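Mesport Public Library
Meeting Room Use: Frequently Asked Questions

Last revised Fri 14 April

Who may reserve a meeting room?
Any resident of Mesport aged 18 or older who holds a current library card may reserve a room. Nonprofit groups may also apply, provided that one member holds a card and signs the application. Businesses may use the rooms for training and staff meetings but may not sell goods or collect fees on the premises.

How far ahead may I book?
Applications open 87 days before the date requested. Regular groups must apply again each September. A standing booking does not carry over from one year to the next.

Which rooms are available?
The Cestus Room is on the ground floor and the Darnance Room is on the second floor. Both may be reached by elevator. The Cestus Room may be divided by a folding wall; please state on the application whether you need one half or both.

Is there a charge?
Residents and nonprofit groups pay nothing during library hours. Businesses pay $206 per half day. Use after closing requires a staff member to remain in the building, and the fee for this is set out in the rate sheet held at the front desk. 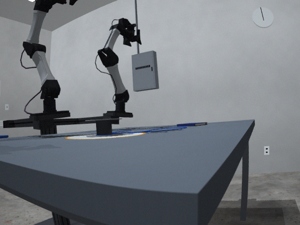

Inese Ots: Our reading circle was told the after-hours fee applies even if we run over by ten minutes. Is that correct?

It is. The fee applies once the building has closed to the public. Groups that expect to run late should book an earlier start, as staff cannot waive the charge on the night.

May we serve food and drink?
Cold food and covered drinks are allowed in both rooms. Hot meals may be served in the Cestus Room only — and only by prior written approval. Alcohol is not permitted.

How do I cancel?
Write to the Room Desk or call extension 566. Cancellations must reach us at least 2 business days before the booking. A group that fails to appear twice in one year will lose its booking rights until the following September. 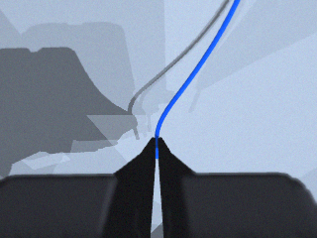 Image: Thảo Kiều / Mesport Public Library

May we post signs or advertise our event?
Signs may be placed on the stand outside the room on the day of the event. Please do not tape or pin anything to the walls or doors. Printed notices must carry the sentence "This event is not sponsored by the library."

Can the library refuse an application?
Yes. The library may refuse a booking that would disturb other users, exceed the posted limit for the room, or conflict with a library program. The views of a group are not grounds for refusal. Applicants who are refused will be told the reason in writing and may appeal to the Branch Manager, Wayne Chisholm.

Who is responsible for damage?
The person who signs the application is responsible for the room and everything in it during the booking. Furniture may be moved, but it must be returned to the layout shown on the card by the door.

Where do I send a completed application?
Applications may be left at the front desk or mailed to the library, marked for the attention of the Room Desk. Incomplete forms will be returned.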